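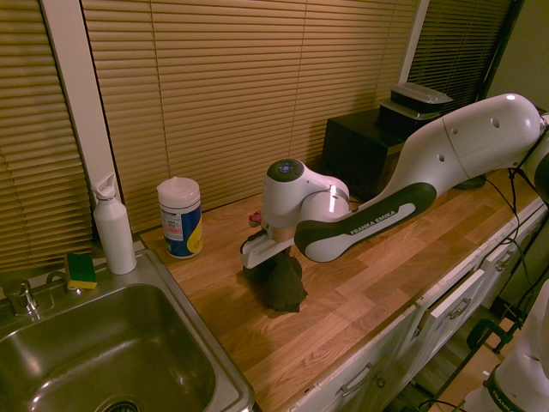 Home | Worktops | Sinks and taps | Cloths and care | Clearance | Contact

Kutis wood block worktop with inset sink cut-out

Print this page | E-mail this page to a friend

People come to us wanting a wooden worktop with a sink in it, and we spend a fair part of the first conversation trying to find out whether they should have one. Some shouldn't. If you have a busy house, wet washing-up left standing and no appetite for oiling, buy laminate or stone and spend the difference on something else. We sell laminate too.

If you are still reading, the Kutis is the wooden top we stock. It is made in the butcher-block manner, with strips of timber glued side by side and running the length of the board, and the colour changes from strip to strip between honey and mid brown. Samples are sent out free. They are small, and a small piece won't show you how mixed the colours look over a long run. Come and see the full board in the showroom before you order. We have had tops sent back by customers who thought they were getting one even shade, and cutting one for a sink means it can't be returned at all.

What the maker says and what we think

The leaflet from Kutis calls the surface "sealed for life". We have asked them to stop printing this. It is oiled at the factory, and factory oil wears off where hands, cloths and water go most, in other words along the front of the sink and behind the tap. Once the oil has gone the wood starts to take in water, and you'll see greyish patches, then black ones. Grey patches can be sanded back in an afternoon. Black ones go deeper and we can't promise anything about those.

The leaflet also says the top is "naturally hygienic". All we would say is that a clean worktop is hygienic and a dirty one isn't, whatever it is made of. Use a chopping board.

"Heatproof to everyday pans" was in the old leaflet and has been taken out, we're glad to say. Use a trivet.

The sink

Most of our customers put a steel sink in a wooden top, with a deep rectangular bowl and a flat rim that sits on the wood. This is the simplest kind to fit and the kindest to the timber. The rim covers the cut edge, and the cut edge is where the trouble starts. Undermounted sinks look neater in brochures. They leave the end grain showing all round the bowl, with water running over it every time somebody rinses a cup. We will cut for an undermounted sink if you ask twice.

Choose one with a ledge at the back for the tap. A tap fixed into the steel drips on to steel. A tap fixed through the wood drips on to wood, and the ring of dark staining round the base of it is the commonest fault we are called out to look at.

The Brement single bowl fits the standard cut-out. It is brushed steel, and it will pick up fine scratches in the first week whatever you do. After a while they run together and you stop noticing them. The green side of a washing-up sponge will speed this up. Some people like the result.

Taps

We are asked a lot about pull-out spray taps. On a wooden top we'd leave them alone. A short plain spout with a lever throws less water about, costs less, and has fewer parts to leak. Check that the spout reaches far enough over the bowl. If it only just clears the back wall, you'll be washing your hands against the steel and splashing the ledge.

Cloths, sponges and bottles

This part of the page gets the most e-mails, mostly from people who think we are fussing.

A wet cloth left on an oiled top overnight will mark it. The colour of the cloth matters as well. Dark cotton cloths, greens and navies especially, can let out dye for the first few washes, and a damp heap of one on pale timber is a good way to find out whether yours does. Wash new cloths on their own first. Wring them out and hang them up, over the tap if there is nowhere else.

Keep the sponge on the steel, at the back corner of the sink or on a dish. Soap bottles are better on the steel too if there is room for them. A bottle with a drip down its side leaves a circle on the wood, and soap strips oil faster than water does. If yours has to stand on the worktop, wipe underneath it when you wipe the rest.

We don't sell a "wood-safe" washing-up liquid, though we have been offered several. The ordinary sort is fine if you rinse it off.

Oiling

Kutis recommend their own oil, twice a year. We think twice a year is optimistic near a sink. Put on 2 thin coats before the top is used at all, and then keep an eye on it. Drip a little water by the tap. If it stands up in beads, leave the wood alone. If it soaks in or spreads flat, oil that part again. You don't need to do the whole run every time.

Keskin worktop oil does the same job as the Kutis one in our own trials and is cheaper by the tin. Wipe off what hasn't soaked in after 20 minutes. Thick coats go tacky and stay tacky, and then everything sticks to them, crumbs first. Oily rags can heat up and catch fire if they are left bunched in a bin, so lay them flat outdoors to dry before you throw them away.

We used to stock the Skillcombe "refresher" wax as well. It gave a lovely sheen under kitchen lights and hid the worn patches so well that people stopped oiling underneath. It is in Clearance. Please use it on a bread board.

Fitting

The board must lie in the room where it is going for 6 days before it is cut, off the floor and supported along its length. Fitters in a hurry will tell you this is an old wives' tale. The same fitters are not usually there when the joint opens up.

Oil the underside and the cut edges as well as the top. If you take one thing from this page, take that. Ask to see it done before the sink goes in, as it is impossible to check afterwards. The bead of sealant under the rim should be unbroken all the way round.

Leave a gap at the wall for the timber to move and cover it with an upstand. Fixings into the cabinets should be in slotted brackets. A top screwed down tight will split or bow, and the Kutis guarantee won't cover either.

Guarantee

Kutis offer a guarantee against faults in the timber and the glue. Read it before you rely on it. Water damage is left out, and so is anything "arising from use near sinks", which seems to us a strange thing to leave out of the guarantee on a kitchen worktop. We have told them so. For tops cut and fitted by our own people, we will come back and put right a failed seal at the sink without charge in the first year. We won't put right a cloth mark.

Stock and delivery

We have cut over 2,000 sink openings in wooden tops, and the boards have to come through your door in one piece. Measure the hall, the turn at the foot of the stairs and the kitchen doorway. Two people are needed to carry one. Our van goes out on Wednesday, mornings only, and the driver will bring the board into the house but can't take the old one away.

Prices depend on length and are given on request, with the cut-out charged separately. We would like to see a drawing of the kitchen first. A pencil one will do.

Print this page | E-mail this page to a friend

Related items

Brement single bowl sink, brushed steel
Brement short spout lever tap
Keskin worktop oil, clear
Keskin sanding pads, fine
Kutis matching upstand
Slotted worktop brackets
Skillcombe refresher wax (Clearance)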